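Unit 4: Glazes and Color

Read this before the Saturday studio session. Bring your test tiles and the glaze record sheet from Unit 3.

What a glaze is

A glaze is a thin layer of glass melted onto clay. Every glaze needs three kinds of material. Silica forms the glass. A flux lowers the melting point so the silica will melt in our kilns. Alumina stiffens the melt and keeps it from running down the pot. Most of the alumina in our recipes comes from kaolin, which also helps the raw glaze stay suspended in the bucket.

The studio fires to cone 6 in the electric kilns. Glazes written for cone 10 will come out dry and rough at this temperature. Check the cone on any recipe you bring from outside.

Coloring oxides

Color in a glaze comes mostly from small amounts of metal oxides and carbonates. The same oxide can give very different results in two base glazes.

Copper carbonate gives green in most bases and turquoise in bases high in sodium or potassium. Too much turns black and metallic. Do not use copper glazes on the inside of food ware unless the recipe has been leach tested.

Cobalt is the strongest colorant we use. Half a percent is enough for a clear blue.

Iron runs from pale honey to dark brown as the amount goes up.

Chrome gives an opaque green. With tin nearby it can shift to pink, including on other pots in the same firing.

Muted blue-greens

These are the colors students ask for most, and they are hard to get with raw copper alone. Start with the Clasten base, add a small amount of copper, and gray it with a little iron. A commercial stain is more predictable. Write down both the stain and the base on your sheet.

A muted blue-green also changes with the light. Look at the color on a curved form as well as a flat tile, where it will be lighter on one part and grayer where the surface turns away.

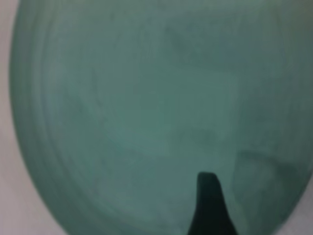 Mixing a test batch

1. Weigh the dry materials to a total of 100 grams. Wear a respirator.
2. Add the colorants after the base is weighed.
3. Add water first to the cup, then the powder. Let it slake for 20 minutes.
4. Pass the glaze twice through the 80 mesh sieve.
5. Dip the tile for three seconds. Dip the top half again to show a thicker coat.
6. Mark the back of the tile with iron wash before it goes on the cart.

For next time

Finish one line of copper tests in the Clasten base and label every tile. Unlabeled tiles will not be fired.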